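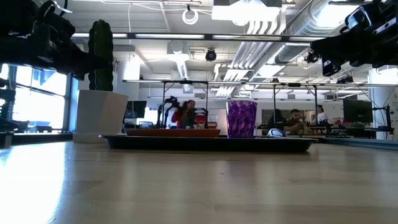 Purple cup and tray on a sunny tabletop.

Flerkumcombe, 2024-12-04

Sorkell adds a second night at the Dremness

Okay, I can finally write this one down! I play synths and most of the knobs in Sorkell, and we're adding a second night at the Dremness. The first one sold all 751 tickets while I was still trying to load the page on my phone to see if the link worked (it did).

If you came to the October show you already know what that room does to low end. It's an old grain hall with a wood floor, and when the kick comes in you feel it in your shins. We played for over 153 minutes that night and I would have kept going, but the house lights had other ideas.

Both nights will have different sets. Night one is the new record, Kwiatkowski, front to back, with the live drums and the long version of the closer. Night two is the messy one: old tracks, edits we've never put out, and whatever people shout loud enough for us to hear. We're bringing the full light rig for both, plus the horn section from the record, and I've been rewriting their parts all week.

Tickets for night two go on sale at noon today from the Dremness box office and on the venue's site. It's all standing except the balcony, all ages, and doors are at seven. There's a limit of 5 per person. If you're holding a night one ticket, it's good for night one only, so please check before you drive out!

Press passes, interviews and photo requests: write to the band through the contact form on our site and put "Dremness" in the subject line. I read those myself, usually late.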